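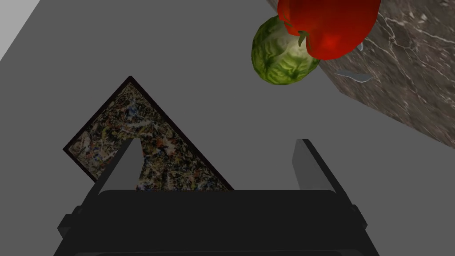
Picture: Vovix

Thursday. Read the quarterly note from Flondudent over breakfast and went through it again on the train. They are buying tin forward again, 315 tonnes this time against 393 in spring, and the price has hardly moved. I had expected it to drop once the Steldale smelter came back on after its repairs. It has been running at half rate since August and the yard there is still full.

Spent the morning on the warehouse figures. Two of the sheets didn't agree and I had to ring Steldale to find out which was right. They had put the same lot down twice, 29 tonnes, under the old code and the new one. Corrected it and sent it round again before lunch. No reply yet.

Ó Ceallaigh want a fixed price to the end of next year. I don't blame them, solder is most of what they make and they were caught badly last time. But if we fix now and the mine export ban is lifted we will look foolish. I said I would give them an answer on half the volume and leave the rest open.

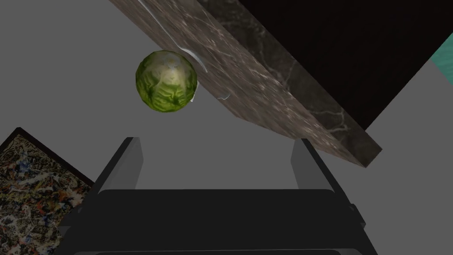 Cabbage and marble, same source

Long call in the afternoon about freight. Boxes are easy to get again but the port charges have gone up, about 53 pounds a tonne all in, and that eats most of the margin on the small lots. I think we should stop doing the small lots. Said so, and was told to put it in writing, so that is tomorrow morning gone.

Copper was up a little at the close, nickel down. Didn't trade either.

Home by seven. Rain. Had soup and read a few pages of the book on the old tin agreement - slow going, but the chapter on the buffer stock is good. Must remember to renew the rail card and to ask Steldale for the new assay sheets.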